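Re-gripping a slippery tool handle

I love this job! It takes an afternoon, costs very little, and a tool you'd stopped reaching for suddenly feels good in the hand again. I've done garden shears, a paint scraper and my old Honine hand drill this way.

You'll need self-adhesive rubber sheet, a sharp craft knife, white spirit, a rag and a sheet of 100 grit sandpaper.

Start by peeling off whatever is left of the old grip. Warm it with a hairdryer if it fights you. Wipe away the glue with white spirit, then sand the bare patch lightly until the shine has gone.

Hold the tool as you would when working and mark where your palm and fingertips press. Those are the spots that want rubber - the rest can stay smooth.

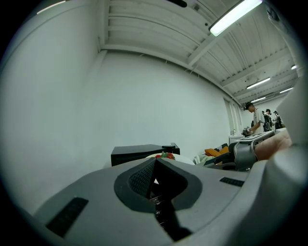

Ribbed black rubber pads set into a grey housing.

Cut a paper pattern first. Round the corners, as square ones lift almost straight away. Lay the ribs across the direction your hand tends to slide, peel back a little of the backing and press down from one end, working the air out as you go.

Now leave it alone for 12 hours. I know, it's hard! Kurniawati Lubis from our Pramstead mending group wraps hers in an old bicycle inner tube overnight, and her edges always come out flatter than mine.

If a corner does lift later, a dab of contact glue will sort it.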